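Reltinura Community Help
Workspaces and Furniture > Care and Cleaning

Dark matte tabletop shows haze and streaks after wiping

Posted by Araba Arthur
June 27, 2024

I am responsible for the upkeep of the shared work tables in our building. The tops are dark gray with a fine matte texture, and they were installed in March. The supplier's care sheet states only that the surface should be cleaned "with a suitable product," and it does not name one.

Our present procedure is to clear the table, spray it with Pastard surface cleaner, and wipe it with a paper towel. When one stands directly over the table, the result is acceptable. When one looks across it toward the windows, there is a pale haze over a large part of the top, and the color seems to change from a bluish gray on one side to something closer to brown on the other. Small fibers also remain on the surface.
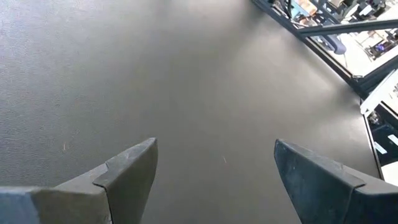
I would like to know whether the haze is a residue that can be removed, or whether the finish itself has been affected. I would also appreciate a recommendation on cloths. The room is booked on most days, and any method that keeps a table out of use for more than 20 minutes would be difficult to arrange. Replacement tops are listed under order code 2309, but I would prefer not to request one until the other possibilities have been ruled out.

3 replies

Atinga Facilities Desk

The two matters you raise should be considered separately.

A fine matte finish will reflect light from windows and walls when it is viewed at a low angle. The reflection takes on the color of whatever is opposite, so a top of one even color may look cool at one end and warm at the other. To check for this, stand at the table, note where the pale area lies, and then walk to the opposite side. If the pale area moves with you, it is most likely reflected light. If it stays in one place, residue is the more probable explanation.

For residue, we advise the following procedure:

Remove dust with a dry microfiber cloth, working in one direction.
Mix 5 drops of mild dish soap into a bowl of lukewarm water.
Dampen a second cloth, wring it out thoroughly, and wipe the whole top, including the corners.
Wipe again with a cloth dampened in plain water only. This step is often omitted, and soap left behind will produce the same haze as the spray.
Dry the surface at once with a clean cloth.

Please test a small area first -- preferably near a corner -- and confirm the method with your supplier if the top is still under warranty. The work should take roughly 15 minutes for a table of ordinary size. Abrasive pads, scouring powder and furniture polish should not be used. Polish in particular may leave shiny patches on a matte surface, and these are difficult to even out afterward.

Eltach_Office

We had the same complaint and changed from paper towels to microfiber. The fibers were no longer a problem after that. The cloths must be washed without fabric softener. I cannot comment on the haze, as our tops are a lighter color and it would not be noticeable.

Atinga Facilities Desk

One addition to the above. A short, pale line on a dark top may be either a fiber or a light scratch, and the two are easily confused. Pass a dry fingertip over it. A fiber will shift, and a scratch will remain where it is. If scratches are found, please record their position before you contact the supplier, and do not attempt to rub them out, as this will usually enlarge the affected area.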